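억새 둑길에서 한 달 굴려 본 Estden 접이식 미니벨로 후기

결론부터 궁금하신 분들 계실 텐데 저는 만족이요. 다만 안장은 바꿨습니다 ㅋㅋ 그 얘기는 뒤에서 할게요.

원래 타던 건 Wyss 하이브리드였어요. 잘 나가긴 하는데 현관에 세워 두면 사람이 옆으로 지나가야 하고, 차에 실으려면 앞바퀴를 빼야 하고... 그러다 보니 점점 안 타게 되더라고요. 일 년 넘게 빨래 건조대 옆에서 먼지만 먹다가 결국 중고로 보내고, 트렁크에 그냥 툭 들어가는 걸 찾다가 Estden으로 왔습니다. Prandbridge 것도 끝까지 고민했는데 매장에서 들어 보니 제 팔로는 계단이 무리였어요. 디자인은 그쪽이 더 예쁩니다. 인정해요.

박스 열면 거의 조립된 상태예요. 핸들 세우고, 페달 끼우고, 안장 높이 맞추면 끝. 설명서에는 조립 시간 45분이라고 적혀 있는데 저는 페달 왼쪽 오른쪽을 헷갈려서 그보다 더 걸렸어요. 왼쪽 페달은 나사 방향이 반대입니다! 저처럼 힘으로 돌리지 마세요. 동봉된 육각렌치는 좀 무른 편이라 집에 있는 공구 쓰시는 걸 추천하고요.

접는 건 금방 익숙해졌어요. 처음엔 레버를 어느 쪽으로 당기는지 몰라서 주차장에서 한참 끙끙댔는데, 사흘쯤 지나니까 손이 알아서 합니다. 접은 상태에서 끌고 다닐 수 있으면 더 좋았을 텐데 그건 안 돼요. 자석이 약해서 끌다 보면 스르륵 벌어집니다. 저는 벨크로 끈 하나 사서 묶고 다녀요.

주행은 주로 집에서 차로 조금 나가면 있는 둑길에서 했어요. 10월 들어서 풀이 누렇게 마르니까 길이 훨씬 예뻐져서, 퇴근이 좀 빠른 날이면 무조건 그쪽으로 갔습니다. 길이 곧게 뻗어 있어서 새 자전거 길들이기에 딱이에요. 바퀴가 작으니까 노면을 많이 타는데, 아스팔트 위에서는 하이브리드 탈 때랑 큰 차이를 못 느꼈어요. 기어 바꿀 때 철컥 소리가 좀 나는 거 말고는 조용하고요. 저 같은 동네 마실용 라이더한테는 충분합니다.
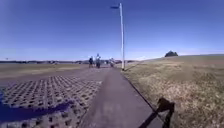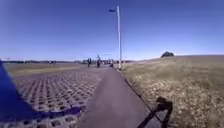

매번 달리는 둑길. 오른쪽으로 마른 풀밭이 계속 이어져요.

문제는 길옆 잔디블록이에요. 두 번째 사진 왼쪽에 구멍 숭숭 뚫린 콘크리트 블록 보이시죠. 궁금해서 저런 데를 한번 올라타 봤는데, 와 이가 다 딱딱 부딪히더라고요 ㅋㅋㅋ 큰 바퀴면 그럭저럭 넘어갈 요철인데 미니벨로는 그걸 하나하나 다 읽어 줍니다. 서스펜션이 없는 모델이니 당연하다면 당연한데, 비포장이나 블록길 많이 다니실 분은 꼭 시승해 보고 사세요. 저는 그 뒤로 얌전히 아스팔트로만 다녀요.

타이어 공기압도 은근히 중요해요. 저는 55psi로 맞춰서 타는데 이 정도가 제 몸무게에는 제일 편했어요. 더 빵빵하게 넣으면 확실히 잘 굴러가긴 하지만 엉덩이가 싫어합니다. 이건 사람마다 다르니까 타이어 옆면에 적힌 범위 안에서 조금씩 바꿔 보세요.

그리고 안장. 기본 안장은 생긴 건 멀쩡한데 쿠션이 너무 푹신해서 오래 타면 오히려 배겨요. 삼십 분까지는 괜찮다가 그 뒤부터 자꾸 자세를 고쳐 앉게 됩니다. 결국 Mendeck에서 나온 좀 단단한 안장으로 갈았고, 바꾼 날 바로 차이가 났어요. 싯포스트 규격이 평범해서 교체는 쉬웠습니다. 이 가격이면 안장은 좀 신경 써 줬어도 되지 않나 싶긴 해요.

참, 바람 부는 날 얘기를 빼먹을 뻔했네요. 이런 탁 트인 길은 바람을 막아 줄 게 별로 없어서 맞바람이 제대로 불면 정말 안 나가요. 자세가 거의 직립이라 온몸으로 바람을 받거든요. 그런 날은 기어 제일 가볍게 놓고 그냥 산책한다 생각하고 갑니다. 반대로 돌아올 때 등 떠밀어 주면 세상 행복하고요~

라이트는 기본 구성에 없습니다. 해가 짧아져서 저도 따로 하나 달았어요. 길에 가로등이 있어도 앞라이트는 다는 게 마음 편해요. 벨은 들어 있는데 소리가 귀엽고 작아서, 앞에 사람들이 있으면 미리 속도 줄이고 "지나갈게요" 하는 편입니다.

지금까지 탄 거리는 앱 기준으로 99km예요. 한 달치고 많지는 않지만 예전 자전거로는 일 년 내내 탄 것보다 많을 걸요? 아직 고장은 없고, 접이부 레버가 조금 헐거워진 느낌이라 한 번 조여 줬습니다. 체인 쪽은 출고 때부터 기름이 많이 발려 있으니 밝은 바지 입고 접을 때 조심하세요. 저는 베이지색 바지 하나 버렸어요 ㅠㅠ

좋았던 점은 트렁크에 쏙 들어가는 것, 아스팔트에서 기대보다 잘 나가는 것. 아쉬운 점은 안장, 약한 자석, 블록길에서의 승차감이요. 별점은 다섯 개 중에 네 개 드립니다.

흙받이도 주문해 놨는데 색이 맞을지 모르겠네요. 오면 달아 보고 글 밑에 추가할게요.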